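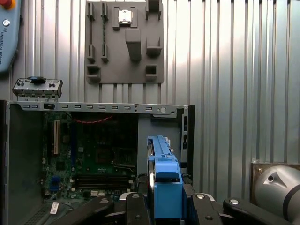 Por Gheorghița Ciobanu

Capítulo 4
Contar la casa de otros

Empezar por un lugar prestado. La casa de una tía, la de los vecinos, el pueblo del verano. En Tanoli, donde pasé ocho agostos, había un pozo tapado y una higuera – del pozo no me acuerdo casi nada, de la higuera todo. De ahí sale el relato.

El recuerdo de infancia no va en orden. Primero un olor, una escalera, el miedo a un perro. Las fechas después, si hacen falta. Tanoli tenía más de 3.662 habitantes según mi tío; a los ocho años yo conocía a 17 y con esos escribí mis primeras paginas.
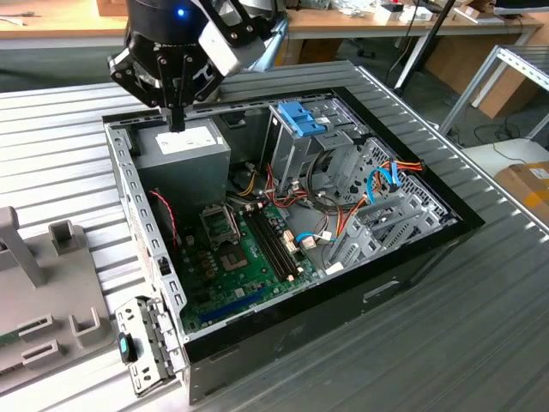
Ojo con la voz. El niño ve, el adulto ordena, y en un mismo párrafo pueden estar los dos – pero que se note quién habla. Verbos en imperfecto para la costumbre (subíamos, robábamos higos), indefinido para el día en que pasó algo.

Antes de seguir: media página sobre una casa que no era la tuya. Sin adjetivos de más, sin moraleja. Guardarla, se usa en el apartado siguente.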